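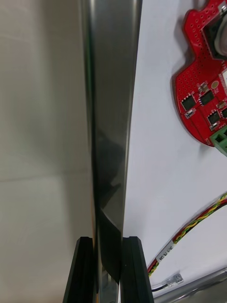 4. Recolha de demonstrações com peças refletoras

Esta secção aplica-se às sessões em que o braço manipula peças metálicas polidas e finas. Para peças mate, siga a secção 3. Antes de começar, confirme que a calibração da câmara do pulso foi feita no próprio dia e que o posto Clikico está em modo de teleoperação.

4.1 Preparação do posto

1. Ligue a alimentação do braço e aguarde que o indicador de estado fique verde.
2. Abra o programa de gravação Ravham e selecione o perfil «Refletoras».
3. Ajuste a iluminação superior para o nível 34. Não altere este valor a meio de uma série.
4. Limpe os dedos da pinça com um pano seco, sem fibras.
5. Limpe a peça e pegue-lhe apenas com luvas. As dedadas alteram os reflexos e ficam registadas em todos os episódios seguintes.
6. Coloque a peça na posição inicial indicada na ficha da tarefa.

Nota: as placas de circuito, os cabos e os conectores usados noutras tarefas podem ficar sobre a mesa, desde que estejam fora do percurso do braço. Mude-os de lugar entre séries, nunca durante um episódio. Alguma variação do fundo é desejável no conjunto de treino.

Cuidado: verifique se nenhum cabo passa por baixo da peça ou entre os dedos da pinça. Um cabo preso pode ser arrancado da placa quando o braço sobe.

4.2 Gravação de um episódio

1. Leve o braço à posição de repouso com o comando «Início».
2. Prima o pedal esquerdo uma vez. O contador do programa avança e a gravação começa.
3. Espere dois segundos sem mover o comando.
4. Aproxime a pinça devagar, com os dedos abertos e alinhados com as faces da peça.
5. Feche a pinça até a força lida estabilizar. Com peças finas o curso é quase total; guie-se pelo valor de força e não pela abertura.
6. Levante a peça, leve-a ao destino e pouse-a.
7. Abra a pinça, recue e prima de novo o pedal esquerdo para terminar.
8. Classifique o episódio: «Válido», «Falhado» ou «Rejeitar».

Um episódio normal dura 23 segundos. Se demorar muito mais, termine-o e repita. Pausas longas a meio do movimento ensinam o modelo a parar.

«Falhado» e «Rejeitar» têm usos diferentes. Marque «Falhado» quando a tarefa correu mal mas os dados estão bons: a peça escorregou, por exemplo, ou ficou torta no destino. Estes episódios são guardados à parte e servem para treinar o detetor de falhas. Marque «Rejeitar» quando houve um problema de gravação, uma mão à frente da câmara ou uma paragem de emergência.

Cuidado: as peças finas podem ter arestas cortantes. Não tente apanhar com a mão uma peça que esteja a escorregar da pinça. Deixe-a cair e use a paragem de emergência, se for preciso.

4.3 Verificação das imagens

No fim de cada série, abra o visualizador Gristham e reveja os episódios a velocidade dupla.

1. Confirme que a ponta dos dedos é visível na câmara do pulso no momento em que a pinça fecha.
2. Procure zonas queimadas na superfície do metal. Bandas claras e escuras são normais. Se a peça aparecer toda branca durante mais de um segundo, baixe a exposição e repita a série.
3. Confirme que o valor de força e a imagem estão sincronizados. O pico de força deve coincidir com o contacto.
4. Escreva uma observação sempre que a peça ocupe o centro da imagem e esconda o destino. A equipa de treino usa essa informação para dar mais peso à câmara fixa.

Nota: não corrija brilho nem contraste nos ficheiros gravados. O pré-processamento é feito mais tarde, igual para todos.

4.4 Quantidades e envio

Cada série tem 94 episódios válidos. A tarefa fica completa com uns 855, repartidos por pelo menos três operadores. Mude a orientação inicial da peça a cada dez episódios, conforme a ficha.

Para enviar, escolha «Fechar série» e depois «Enviar para Dwivedi». Mantenha o posto ligado até aparecer a confirmação — a transferência não recomeça sozinha se for interrompida. A cópia local só deve ser apagada depois de confirmada a receção.

Dúvidas sobre classificação: Natália Arruda. Avarias no braço ou na pinça: Aníbal Vieira.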